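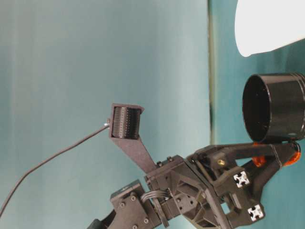
Black parts on a pale teal backdrop.

Seka background paper, color Costa

Seka is our seamless paper for product photography, portraits and small video work. Costa is the pale teal of the range. It was first a color for one season only, and in June we moved it to the permanent list after many customers asked to have it again.

The paper is colored through the whole mass, so a cut edge has the same color as the surface. It is matte on both sides. You can use either side, but the outer side of the roll is a little smoother and we recommend this one for close work.

Specification
Weight: 200 g per square meter
Length of roll: 15 m
Width: 3 m full roll, or half width on request
Surface: matte, uncoated
Core: cardboard, open at both ends
Delivered with: two end caps, one paper band, carrying sleeve

About the color

Pale teal is a more difficult color than gray. Under warm lamps it goes toward green, and in the shade of a window it goes toward blue. Please make your white balance with a neutral card and not from the paper. If you photograph the same articles over many weeks, write down the distance of your lamps, as the tone of the background depends on this more than customers usually expect.

Dark objects stand out well on Costa without the hard outline that they get on white. Silver and glass take some of the color into their reflections. For jewelry this can be pleasant, but for a catalog where the metal must look neutral we would advise our light gray.

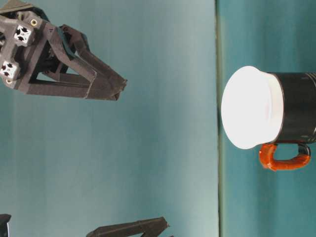 Skin tones are mostly good on it, as the teal lies opposite to them on the color wheel. Keep the person at a good distance from the paper, otherwise a cool reflection can appear under the chin and on white collars. With children this is harder to control -- they like to go near to the wall -- and then it is better to raise the main light and leave the background a little darker.

For video we have good reports, also with cheaper cameras. We do not recommend Costa as a keying background. The color is too weak for this, and customers who have tried it were obliged to do much work by hand afterward. If you need keying, please look at the strong green in the same range.

Hanging and storing

The roll fits on the Udix crossbar and on most other bars which pass through a normal paper core. Put the bar through the core before you lift, and lift with two persons. The full width is heavier than it seems, and when one end goes down first the paper slides on the core and makes a cone. To correct a cone, stand the roll upright on a clean floor and tap it gently until the edge is level.

Pull down only the length you need and fix the roll with two clamps before you walk away from it. Clamps with rubber ends leave no mark. On the floor, use tape on the edges only and remove it slowly, pulling back flat over itself.

Store the roll standing. A roll that lies on the ground for a whole winter will get a flat side, and you will see this later as soft waves which repeat themselves down the sheet. In a humid room the waves come also with correct storing. Usually they become less after the paper hangs one night with a light weight at the bottom.

Shoe marks can be removed with a white eraser when they are dry. Never use water. A dirty piece is best cut off with a long knife and a metal ruler, from one side to the other in one movement. Small cut pieces are still useful for table work, so we suggest to keep them rolled in the sleeve.
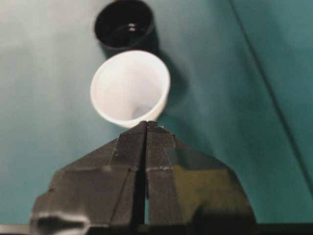
Which size to choose

For a table and small articles the half width is sufficient, and it goes into most cars. For one standing person, full length with floor, take the full roll. Groups need more width than we can offer in paper, and for those we have the Jiltirex cloth, which can be joined with a hidden seam. The Jiltirex color next to Costa is similar but not equal, so please do not combine both in one picture.

Samples

The sample book contains 20 colors on the original paper, each with its name and order code on the back. We ask you to decide from the book and not from your monitor. Between two productions there can be a small difference in tone. If you order several rolls for one project, write this in the comment field and we will send them from the same production.

Delivery and returns

Half rolls leave our warehouse by normal parcel. Full rolls go by freight and the driver delivers only to the door at street level. Check the ends of the sleeve before you sign. If an end is crushed, write it on the delivery paper and send us a photo within 3 working days, then we will replace the roll. Opened rolls cannot be returned.

Page revised March 2024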